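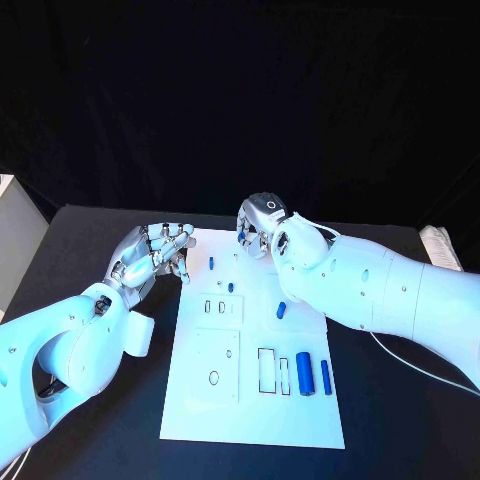 Copying a shirt you already own is the easiest way to get a pattern that fits, and you don't have to unpick anything to do it. The method below is for a plain woven shirt with set-in sleeves and a collar on a stand, but most of it works for a blouse or a pyjama jacket. Allow an afternoon for the tracing and an evening for checking it. You need a flat surface at a height where you can lean over it without bending your back too far. A white working sheet laid over a dark tabletop suits the job well, as the paper edges stay easy to see when you are lining up the grain. If your table is pale, put a dark cloth under the paper and smooth it out first.

What you need

A roll of plain white paper, at least 90 cm wide. Dressmaking paper with dots is fine too.
A sheet of cork or thick card to go under the paper when you are pinning.
Long glass-headed pins and a few weights. Tins from the cupboard will do.
A tracing wheel with points.
A soft pencil, a long ruler, a set square and a French curve.
A tape measure.
Sticky tape that you can write on.

I use a Plokby tracing wheel, bought second-hand, and the points have stayed sharp. The cheaper smooth wheels leave hardly any mark on plain paper.

Getting the shirt ready

Wash the shirt, let it dry flat and press every part of it, including the inside of the cuffs. Don't use starch. Undo all the buttons. Look for the grain, which on a striped or checked shirt follows the pattern of the cloth. On plain cloth, mark it with a line of tacking down the middle of the back, one down each front and one down each sleeve. Use thread in a colour you can see.

Find the middle of the back by folding the shirt side seam to side seam and pressing the fold lightly. If the shirt has a yoke, the fold should run through the middle of that as well. Shirts are often a little uneven, so if the fold and the label don't agree, go with the fold.

The back

Draw a straight line down the paper, 5 cm in from the edge. This is the centre back. Lay the shirt with its folded centre back on the line and pin it every hand's width, pushing the pins straight down into the cork. Smooth the cloth out from the line towards the side seam with a flat palm. Never pull it. When it lies flat, put weights on it.

Run the tracing wheel along the side seam, the hem, the armhole and the yoke seam. Press hard enough to feel the points go through to the paper. Go over each seam twice in the same direction. Where the cloth is too thick for the wheel, at the bottom of the armhole for instance, push a pin through the seam every centimetre.

Lift the shirt off and join the marks in pencil. Use the ruler for the straight parts and the French curve for the armhole. If the back has pleats, measure how deep each one is on the inside and add that amount at the centre back line. Write "pleat" on the piece.

The yoke, front and pocket

Trace half the yoke in the same way. It may go over the shoulder, in which case pin the back part first, trace it, then roll the shirt forward and pin the front part. Mark the neck edge and the armhole edge so that you don't mix them up later.

For the front, start at the button side, without the placket folded under. Put the tacked grain line on a ruled line and work outwards. Trace the pocket position while you are there, with a pin at each corner. The pocket itself can be measured and drawn with the set square.

Romana Čierny, who taught the evening class where I learned this, had us do the front twice and compare the two tracings. I still do that for a shirt I like.

The sleeve

Sleeves take longest. Fold the sleeve along its underarm seam and lay it flat. Trace the underarm seam and the cuff edge. Then pin the front half of the sleeve head, easing the shirt body out of the way, and trace as far as the shoulder point. Turn the sleeve over and do the back half on a second piece of paper. Tape the two halves together along the fold line.

The back of a sleeve head is usually fuller than the front. Put one notch on the front edge and two on the back.

Collar, stand and cuffs

Pin each piece flat and trace half of it to the centre line. Measure the stand from the centre of the buttonhole to the centre of the button, and check this against your drawing.

Checking the pieces

Stand the tape measure on its edge and walk it along each seam line. Side seams on back and front must match. The sleeve head should be slightly longer than the armhole, by 1 to 2 cm on a casual shirt. The stand should match the neck edge. Correct anything that is out before you add seam allowances.

Add 1.5 cm to every seam and 3 cm to the hem, then cut out. Write the name of the piece, the grain line and how many to cut on each one. Make the first version in an old sheet. Mine came out tight across the shoulders, and the fault was a yoke I had traced with the cloth bunched.

Store the pieces rolled, or flat in a large envelope with a scrap of the cloth.

Sewing > Patterns > Copying a shirt

532 shares
29 comments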